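Grasp force vs. wrist-view policy on eggs
Forum: Manipulation / Learning from demonstration

grakell_dev
We trained the Kerkel policy on 200 teleoperated demos of moving eggs between the table and a molded tray. Wrist view only, no force signal. Success on held-out placements is 65 percent. Most failures are at approach: one finger lands on a neighboring egg before the target is between them.

ukdale
How are you scoring a touch on a neighbor? If the egg ends up in the cup I would call it a success.

grakell_dev
Any contact with a non-target egg is a failure, even if the placement is fine. The fingers are wide compared with the gaps in the tray, and from the wrist the near finger hides the eggs you need to see.

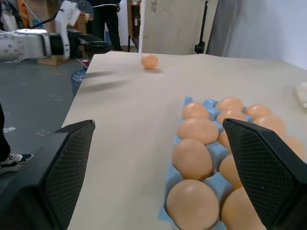 Loose eggs on the paper are easy by comparison. Removing those trials from the average makes the number worse, so I report them separately in the table.

angelovski
I don't agree that occlusion is the cause. We had the same symptom and it was the action chunk length. The policy committed to an approach and couldn't correct. Cut the chunk by a factor of 2 and rerun before you add a camera.

ukdale
Shorter chunks gave us jitter at contact. With eggs I'd be careful.

angelovski
Jitter is a filtering problem. Same checkpoint, low-pass on the commands.

grakell_dev
Fair. I'll run both conditions with the same seeds. The overhead view will be a third condition, not a replacement. Results in March if the arm time holds.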